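Zinirberg 杯子碗碟整理清单 README

最后一次大改：December

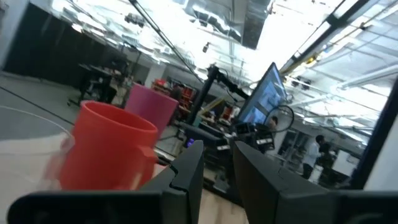
图 1：浅色木桌上的红色带把马克杯和粉色直筒杯，左边是一只透明塑料容器的边沿。

先说这是什么

大家好，这个文件夹是我给 Zinirberg 做的塑料餐具清单，顺带附了照片和一张表。起因特别小：我想找一只能配粉杯子的马克杯，翻了半天柜子，翻出一堆自己都忘了的东西（有的连盖子都对不上号），于是干脆从头登记一遍。登记着登记着就上瘾了，现在表里有 149 条，每条对应一件东西，照片另放。

如果你只是想查"那只红的放哪儿了"，直接打开 items.csv 搜颜色就行，下面的可以不看。

文件夹里有什么

items.csv 主表，一行一件
photos/ 照片，按编号命名
sets.txt 哪几件算一套，我自己定的，很主观
colors.txt 颜色叫法对照，强烈建议先看这个
old/ 第一版的表，编号规则不一样，别混用

主表的列

id：编号，杯子用 B 开头，碗和盒子用 W 开头
kind：种类，目前有马克杯、直筒杯、碗、带盖盒、盘
color：颜色，写法见 colors.txt
handle：有把写 y，没把写 n，碗一律留空
rim：杯口样子，厚圆边写 round，平边写 flat
clear：透明的写 y
box：收在哪个箱子里，箱子一共 15 个，箱号贴在短边上
note：随便写，我在这一列里话很多，抱歉

颜色这件事

最让我头疼的就是颜色！图 1 那只马克杯，我第一遍写的是"红"，第二遍写成"橘红"，第三遍又觉得是珊瑚红，结果同一只杯子在表里出现了三次。现在统一写 red-orange，中文备注里写珊瑚红，谁也别再改了。

旁边的粉杯子也一样。灯一亮它就发白，看着像浅粉，拿到窗边又偏紫红。colors.txt 里我按窗边的样子写成 magenta-pink。照片里比表上写的淡，以表为准。

透明的东西干脆不写颜色，color 留空，clear 写 y。有几只微微带灰，我在 note 里提一句就算完。

怎么摆，怎么拍

我习惯把要登记的放在木桌边上，矮的在前，高的在后，挨着放。马克杯的把手尽量朝右，这样一张张翻的时候顺眼。前后会挡住一点，比如红杯子就遮住了粉杯子的左下角，我觉得没关系，主要看颜色和杯口。想看完整轮廓的话，photos/ 里大部分都有单独的一张。

深色的碗放木桌上很好认，透明的就比较麻烦，背后一有灰地面就看不清边。试过垫一张深蓝色的纸，效果不错，可惜纸只有那么大，大碗垫不住。

套装

sets.txt 里目前有 29 套。Stiltuleo 那一套最全，四只直筒杯加一个带盖盒，颜色从浅到深，收在一个箱子里。Leitão 那套缺了一只碗，我一直以为在别的箱子，全翻过了，没有。如果你手上刚好有多出来的，平边、米白色，请告诉我，我会非常高兴！

Nesside 的几只我没有归套，因为大小对不上，硬凑在一起叠不起来，叠两层就歪。先散着放。

收纳的一点心得

带把的杯子别硬叠。我以前为了省地方把马克杯套着放，结果卡住过两次，后来全改成单层，把手错开，一个箱子反而装得更整齐。直筒杯可以叠，中间夹一张厨房纸，拿的时候不会一下子带起来一串。碗按口径从大到小，盖子竖着插在箱子侧边，找起来快得多。

还没弄完的

有 2 个箱子的标签是铅笔写的，已经快看不清了，要重贴。
rim 这一列早期的很多空着，我会慢慢补，看到空的不代表没有杯口（废话）。
盖子要不要单独给编号，还没想好。现在是跟着盒子走，盒子丢了盖子就成了孤儿，在表里查不到。

改表之前

请先复制一份放进 old/，文件名后面加个月份。新加的东西往后接着编号，空出来的旧编号不要拿来再用，我吃过亏。颜色拿不准就先写问号，我下次搬箱子的时候对着实物看。

表格和照片随便拿去用，改成自己家的也行，列名想换就换。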